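How Bread Rises

Bread dough starts out small and heavy. A few hours later it can be twice as big, even though no one has added anything to the bowl.

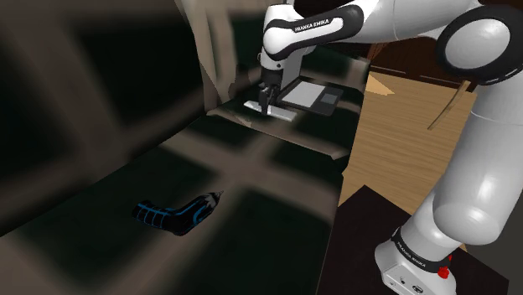

The extra size is gas. It is made inside the dough by yeast, and it gets trapped there in thousands of tiny bubbles. When you cut a slice of bread and see holes in it, you are looking at the places where the bubbles used to be.

What is yeast?

Yeast is a living thing. It is a kind of fungus, so it is related to mushrooms, but each yeast cell is much too small to see without a microscope. The dry yeast sold in packets looks like light brown sand. Every grain holds a huge number of cells. They are alive but resting, and they wake up when they get warm water.

Yeast needs food, and its food is sugar. You do not have to put sugar in bread dough, though. Flour is mostly starch, and starch is made of sugar units joined in long chains. When flour gets wet, substances called enzymes start cutting the chains into smaller pieces. The yeast eats some of these.

As it eats, yeast gives off a gas called carbon dioxide. This is the same gas that makes soda fizz, and the same gas you breathe out. Yeast also makes a little alcohol. Most of it leaves the bread in the oven.

Why does the gas stay in?

If you stirred yeast and sugar into a glass of water, the bubbles would float to the top and pop. Dough holds on to them because of something called gluten.

Wheat flour has proteins in it. When you add water and mix, the proteins link up and form gluten, which is stretchy. Kneading means pushing, folding and turning the dough. It makes the gluten stronger and smoother. Each bubble then has a thin, stretchy wall around it, a bit like a balloon.

Rice flour and corn flour do not make gluten. Bread made from them needs other ingredients to hold the gas, or it comes out flat and crumbly.

Warm, cool and too hot

Yeast works slowly in the cold. Dough left in a refrigerator overnight will still rise, but it takes many hours. In a warm kitchen the same dough may be ready in one or two hours. Very hot water kills yeast, and dead yeast makes no gas at all.

Urho Ruotsalainen bakes rye and wheat bread at the Aaltonen bakery. He starts work at 3:30 in the morning. In winter he uses warmer water in the dough, and in summer he uses cooler water, so that the bread is ready at the same time all year. On his busiest morning last April the bakery made 614 loaves.

In the oven

When dough first goes into a hot oven, it rises fast for a few minutes. The gas in the bubbles gets bigger as it heats up, and the yeast works quickly until the heat kills it. Bakers call this oven spring. After that the gluten and starch become firm, and the loaf keeps its shape. The outside dries and turns brown, and that is the crust.

Try it yourself

You need a small plastic bottle, a balloon, a packet of dry yeast, two spoonfuls of sugar and some warm water. Ask an adult to check that the water is warm and not hot.

Pour the water into the bottle until it is one third full. Add the sugar and the yeast and swirl it gently. Stretch the balloon over the top of the bottle. Leave it in a warm place for an hour, and look at it every ten minutes.

You can do it again with cold water in a second bottle and put the two side by side.

Words to know

Carbon dioxide: a gas made by yeast, animals and people.
Enzyme: a substance that helps break things down or build them up.
Gluten: the stretchy material in wheat dough.
Knead: to push and fold dough.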